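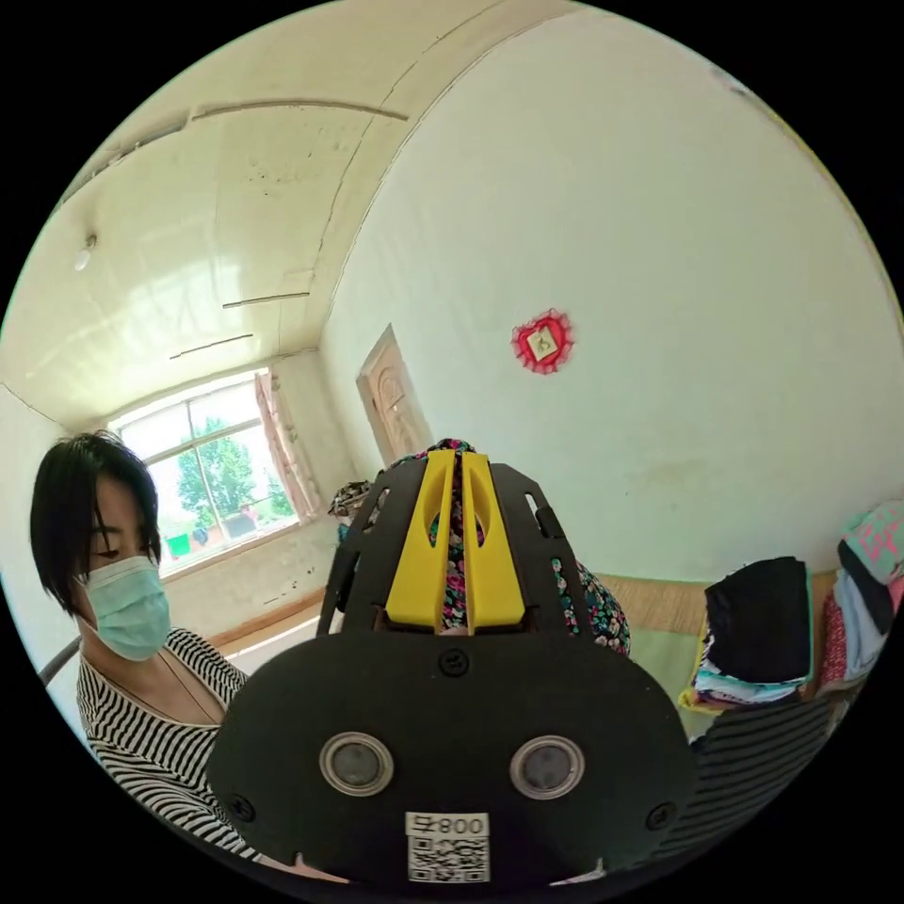 1/ I have now been a member of the Bajwa grocery rewards program for long enough to have opinions on it, so here they are. You can mute me until Wednesday.

2/ You get points for buying things. You need 3,000 of them for a reward. At my current rate of eating, I'll get there in time for retirement, when I assume the reward will be soup.

3/ The points live in an app called Zistix. Bajwa doesn't run Zistix. When something goes wrong, Bajwa sends you to Zistix and Zistix sends you to Bajwa, and you get a nice brisk walk out of it.

4/ In May I lost 130 points. The app listed them under "adjusted." I wrote in to ask what had been adjusted. The reply thanked me for being part of the family.
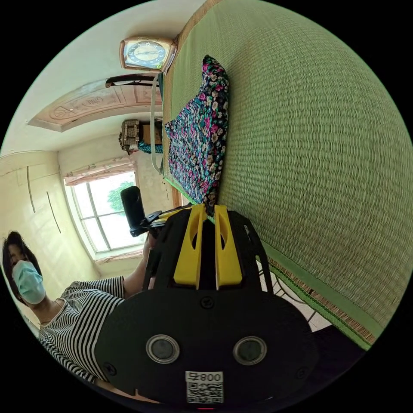
So I did what any calm adult would do over 130 points, and started keeping my paper receipts in an envelope. The envelope is full. I've moved on to a shoebox.

5/ Reading old receipts is a rough way to meet yourself. I buy cilantro every single week. I use cilantro maybe once a month. The rest turns to liquid in the crisper drawer and I go back and buy more, apparently for the points.

6/ Then there are the bonus items. Last week it was Jamine rice crackers, triple points if you bought 6 bags. I don't even like rice crackers. I have 6 bags of rice crackers.

7/ (The sesame ones are okay with peanut butter. I'm told the seaweed ones are okay with anything, by people who want me to stop offering them.)

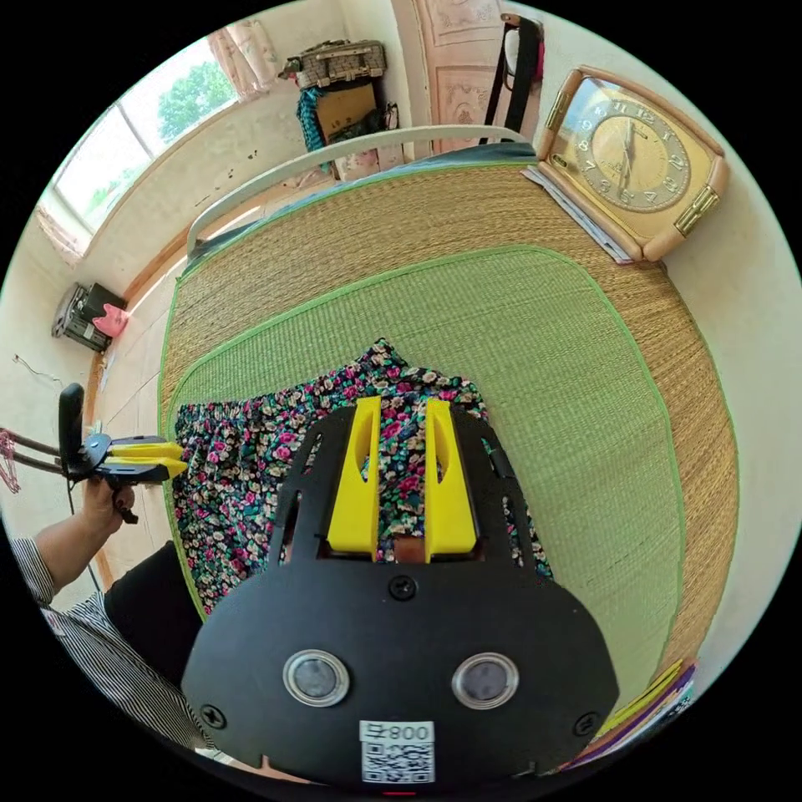
8/ My mother did all this with a paper card and a stamp. Buy 8 loaves at Janow, get one free. The lady stamped the card, you got the bread. If you lost the card, that was your own fault and you knew who to yell at.

9/ I went into Janow on the way home yesterday to see if they still do it. They do! The card is now a slightly different shade of green and the stamp is still a tiny wheat thing. I got my first stamp and felt better than any app has ever made me feel.

10/ To be fair to Zistix – and I don't enjoy it – it did once remind me I was out of dish soap. I wasn't, but I appreciated the thought. I have a lot of dish soap now too.

11/ Current status: still short of a reward, one stamp on the green card, shoebox on top of the fridge. If anyone nearby wants rice crackers or cilantro, please bring a bag.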